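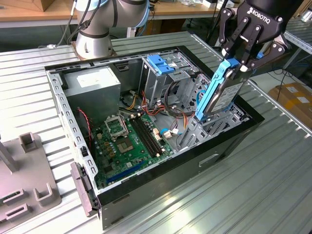
Why start disassembly with the hard drive?
The drive is the part that most needs to leave the machine in one piece, and in a caddy-mounted case it comes with something a two-finger gripper can hold. If the robot can get the drive out cleanly, the data can be dealt with separately and the rest of the case can be taken apart with less care.

4. Extracting caddy-mounted drives

4.1 Setup

We now turn to the part of the work we had most looked forward to, which is getting a collaborative arm to remove a 3.5-inch drive from a desktop computer with no fixture made for that computer. Figure 4 shows the gripper holding a drive in its caddy over the open case. The case lies on its side on the ribbed worktable with the side panel off, and the arm stands on a base plate behind it. All the tests in this section were run in our Plistthorpe lab with the same Robotiq two-finger gripper.

Figure 4. The gripper holds a drive by the top of its light blue caddy, above the right end of the case.

The method, which we call Skesari, splits the removal into a grasp, a release and a pull. The grasp is planned from a depth image of the case. The release is a short sideways push while the fingers stay closed. The pull then follows whatever direction offers the least resistance, and this is where things get interesting! Our first controller pulled along the axis of the bay as measured in the depth image, and even a small error in that axis was enough to wedge the caddy against its rails. Skesari starts with the measured axis but corrects it at every step, using the sideways force felt at the wrist. When the force grows, the arm backs up a little, tilts toward the side that is pushing less, and tries again.

4.2 Why the caddy matters

A bare drive is a hard thing to hold. Its sides are smooth, and there is often very little room between it and the cage. The caddy gives the fingers plastic to close on and keeps them off the drive itself. It also bends slightly under load -- a nuisance for position control, but a real help for us, because the bending shows up as a slow rise in force before anything jams. Dennis Sang first spotted that rise in the wrist logs while looking for a different fault, and most of the correction rule grew out of his plots.

Cables are the other difficulty. Power wires can run beneath and beside the drive cage, and they don't stay where the depth image last found them. We don't try to model them. The planner treats the space they fill as soft, so it may be entered slowly but not used as a path for the loaded gripper.

4.3 Results

We ran 75 removals with Skesari, of which 70 ended with the drive and caddy clear of the case. In the other five the caddy stayed in its bay. Four of those came down to the grasp: the fingers closed too near the edge of the caddy and slid off during the push. The last was a true jam, where the controller kept correcting back and forth between two tilts until it reached its time limit.

We were delighted by how little the controller seemed to care about the starting axis. We turned the case by hand between runs, sometimes quite carelessly, and the pull settled into a good direction within the first few steps. The grasp is now clearly the weak point. A second depth image, taken after the fingers close, should catch most of the edge grasps before the push begins, and we have started testing this in a branch of the code named Mfaume.

One limit should be kept in mind. Everything reported in this section concerns drives in plastic caddies. Drives screwed straight into a metal cage need a tool change, and we take them up in Section 5.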